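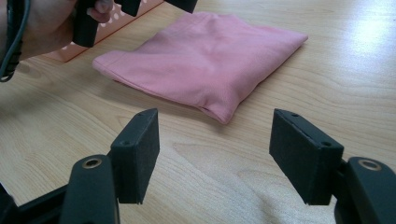
*Folded pink cloth beyond the finger pads, second gripper at upper left.*

Budget request for the Etell bench went in on 2019-06-26. Orkov quotes 30 days on gripper pairs; Clullon is cheaper but won't sell spare pads. I put down 2000 for hardware and kept 40 back for screws.

Knit fabric sets the pad spec. Both fingers have to hold a gathered fold.
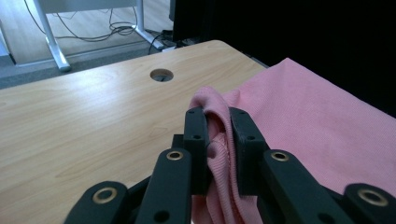 ## Still open

- Pad covering: price 3 spare sets
- Bushings: ask Osman for a bulk rate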